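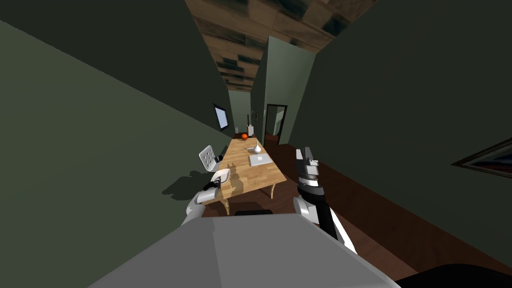

Do I need experience to join the Etbridge bread tasting panel?
People who have never done a tasting before are welcome, and you will get a short training session on the first day.

Search this site
Search Go

Posted 14 May 2019 by Cangate Bakery staff

Cangate Bakery is looking for 15 adults to taste rye and wheat breads at our Etbridge office in June. We are changing the recipe for our Grønli rye loaf and want opinions from people who eat bread most days.

The panel meets for 4 sessions, all in the evening. Each session lasts 80 minutes. You will taste small pieces of bread, drink water between them, and mark a score sheet for smell, crust, texture and taste. Please don't smoke or drink coffee in the hour before you come.

You must be 18 or older and able to attend every session. You can't take part if you have celiac disease or an allergy to wheat, rye, milk or sesame. Employees of other bakeries are not eligible.

Panel members receive a gift card after the last session and two loaves to take home each time. Parking is free behind the building.

To apply, pick up a form at the Etbridge store counter and write panel number 878 at the top. We will call everyone who is chosen.

Comments

ryefan: Is the Sakau seeded loaf part of this too?

Cangate Bakery: Only the Grønli rye and two wheat loaves this time.

mill_road: Dropped my form off this morning. Please keep the caraway.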